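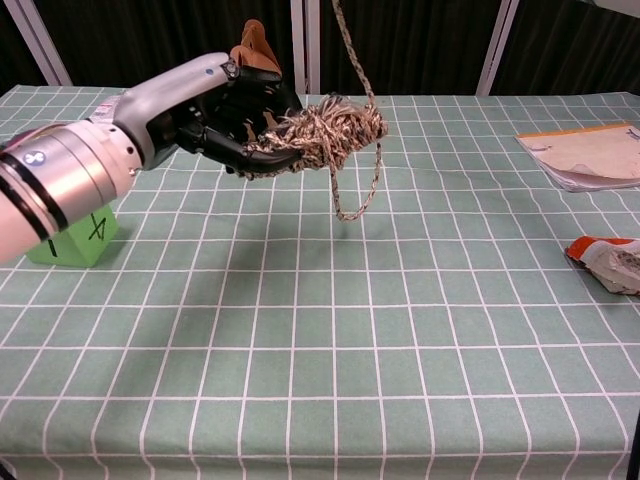
Rope again this morning. Up before 6, coffee, no breakfast, straight in to the cord because I want the swing hung before Nesma gets here and at this rate it'll be hung by summer. The speckled stuff, beige and brown with the black and white in it, is all one big snarl now. Loop hanging down, ends poking out the sides, one strand going straight up and the rest just a wad. Green cloth with the white grid is down on the table so I can use the squares to measure by, which was a good idea in theory. You need a straight piece of rope first.

Where I am: need four lengths for the swing, two for the plant hangers, and whatever's left goes to the boat bag. Have one length. One! The rest is in the knot.

Tried what Nesma Abdel Hamid told me on the phone, don't pull, just keep loosening, make the whole thing bigger and fluffier till the end falls out on its own. She learned it from winding yarn. It works for yarn. Braid grabs itself. Did get two loops out though, so half a point to her. Stopped when my thumbs got sore.

Should have left it on the spool. Know that. The Letilden shop wound it off for me by hand into a paper bag and I thought fine, saves carrying the spool, and then I tipped the bag out like an idiot. 685 for the whole lot with the rings and the two hooks, which is more than I told anyone. The cheaper one was a plain white from Urio and it felt like clothesline. Didn't want clothesline. Want the nice one. So I own it, snarl and all.

Lunch late. Toast. Soup from the freezer still had ice in the middle, ate it anyway.

Afternoon a bit better. Found a real end (not the one I'd been calling the end, that one was where I cut it last week and forgot) and fed it back through maybe a dozen times. Put tape on the tip so it stops fraying. Masking tape was useless, came off in my fingers, switched to the electrical and that's holding. Note to self, tape BOTH ends before cutting next time. Tape, then cut through the middle of the tape. I wrote this down in January too, found the page while looking for the knot chart. Did not find the knot chart.

Knots, from memory, to check later:
bowline for the rings
double half hitch down the sides, teh one that spirals if you always start from the left
the wrapped one at the bottom, forget the name, ask N.

Phone rang, Zodach people about the boiler again, they want to come between 8 and 5, so all day basically. Said yes. Lost my place in the rope while I was talking and had to go back three loops.

Didn't call Skodov about the beam. Really have to. No sense having a beautiful swing if I don't know what that beam can carry. He said last time he'd look at it if I cleared the boxes out from under, and I haven't cleared the boxes. Boxes tomorrow. Or at least the ones with the books.

Second length out at twenty to five!! Measured it along the squares, folded back and forth, came up short of what I need by a hand. Re-measured. Still short. I think I cut the first one too long, so if I make them all a bit shorter and drop the seat... or lift the seat, whichever. The drawing says 32 inches ring to seat but I made that number up on the bus so it isn't sacred.

Hung both lengths over the back of the door so they don't find each other in the night. Left the rest. Hands smell like rope, kind of dusty and sweet, washed twice.

Still to do: beam, boxes, hooks are in my coat pocket I think, bread, milk, call N. back abuot what time she's coming and does she still have that wooden fid or did she lend it out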